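Budgeting for hand-held grippers to record bedding and laundry work: how many, and what else do we need to buy?

Posted in Equipment and Planning by Nataša Petek, July 3, 2022

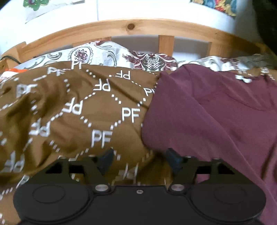
Gripper on the bed, brown and maroon fabrics between the fingers.

We are a small group planning to record household tasks with hand-held grippers, starting with beds and laundry: straightening sheets, pulling covers apart, folding, sorting. The recordings will go to a team that trains a two-arm robot. Our part is only the recording, and I have to turn in a spending plan before the work gets a yes.

So far we have one gripper, on loan. It is the black plastic kind with the finger linkage out front and rubbery pads on the fingers. I used it in a bedroom for a few sessions to get a feel for the work. Cloth is harder on the hand than I expected. With cups and boxes you close once and lift. With a bed you close, drag, let go, and close again a few inches over, and by the end of a session my palm was sore.

The total I can ask for is $3000. That has to cover grippers, spare parts, storage, and whatever fabrics we buy. It does not have to cover pay or computers.

I have two prices. Loteck sells a finished unit with the camera mount for $500, camera not included. Nerkex sells the same general type as a kit for $237, and you put it together yourself. Cameras we can get from another department, up to four of them.

What I would like to know:

Is it better to buy four finished units, or more of the kits and keep some as spares?

How fast do the finger pads wear when most of the work is cloth?

Do we need to buy a lot of different bedding, or will people's own sheets and blankets do?

Should I plan for single grippers or pairs? The robot has two arms, but my test sessions were all one-handed.

We have three people who can record and one room with a bed in it. We also have permission to use two apartments for part of January.

Carré
Member, 61 replies

Start with the pairs part, because it changes all your other numbers. If the robot has two arms and the task is bedding, you want two grippers per person for most of it. Folding one-handed is possible but people do it in an odd way, and you will end up with recordings of a motion the robot team did not want. Ask them before you spend anything. One email.

Say they want pairs. Three people recording at once would be six grippers, and at $500 each that is your whole $3000 with no money for anything else. You also only have four cameras, so six grippers makes no sense anyway. Four grippers is two pairs. Two people record and the third resets the bed, checks files, and changes batteries. We worked that way on a kitchen job and the third person was never idle.

For four I would mix them. Two finished units from Loteck is $1000. Four kits from Nerkex is $948. That gives you six bodies for $1948, with two of them as spares, and leaves $1052. Keep the finished units together as one pair and the kits together as the other. Don't put one of each in a person's hands. The weight and the trigger pull will not match and they will feel it in ten minutes. Before you order, also make sure the robot team can use both kinds. If the finger shape or the opening width is different, some teams will take only one, and then you should buy all kits.

On the kits, set aside a full day for the first one. After that it is a couple of hours each. Put thread locker on any screw that goes into metal, but keep it off the plastic, where some kinds cause cracks. Check all the screws at the end of every recording day. Ours worked loose in the linkage first.

Pads: cloth is easy on them compared with anything gritty, but lint builds up and they get slick. Wipe them every session with a damp rag. I would buy two spare sets per gripper and see how you go. What hurts pads in bed work is the frame. People reach to tuck a sheet and scrape the fingers along the headboard or the slats.

Your sore palm is probably from squeezing too hard. Some of it goes away with practice. Also shorten the sessions to twenty minutes and trade off.

dravness_home
Member, 8 replies

just buy the kits. we paid less than that for ours and they work fine. four kits and you're done, don't overthink it

for fabric go to a thrift store

M. Oduya
Member, 192 replies

I'll add to the fabric question, since the first reply didn't get to it.

People's own bedding will do for a good share of it and it is better in one way, which is that it is used and creased and doesn't match. The picture in your post is a fair example. You have a printed brown fabric with lettering all over it, a plain maroon one overlapping it, and a paisley sheet behind. That is useful variety on one bed. Repeating prints are worth having in the set because they look so different once they are bunched up, and plain cloth is worth having because there is so little on it for the camera to follow. If your people can bring in three or four sets each, you are most of the way there.

Where I would spend money is on the things homes tend to have only one of. Fitted sheets in more than one size. A thick comforter and a thin one. A knit blanket, a fleece, something slippery. Thrift stores are fine, I agree with the reply above on that, but wash everything before it goes in the room and write down what it is. We gave each piece a number on a cloth tag and kept a list with the size, the material, and whether it was printed or plain. The tag goes inside a hem so it doesn't show in the recordings.

One thing to watch in borrowed bedding is logos and names. Letters printed all over a fabric may be fine or may not be, depending on what the robot team plans to publish. Put that in the same email as the question about pairs.

A plan for the $1052 left over in Carré's version could go like this:

Spare pads and screws, $160
Fabrics, $240
Memory cards and a storage drive, plus a second drive kept in another building, $330
Two padded cases for the January apartments, $110
Not assigned, $212

I would fight to keep that last line. Ours went to shipping and to one broken finger that wasn't covered. If your office doesn't allow an open line, call it repairs.

Also check the lighting before January. Short days, and some bedrooms have one weak bulb. A bright white wall behind a headboard can wash out in one session and go gray in the next. Two plain floor lamps would come out of the $212 and still leave you something.

Nataša Petek
Original poster

Thank you all. I wrote to the robot team and they do want pairs for folding, but single is fine for straightening and pulling covers apart. They can't mix finger types, so it will be all kits. Six of them comes to $1422, which leaves $1578, and I have moved part of the difference into fabrics and a third drive. I'm still waiting to hear about the lettering.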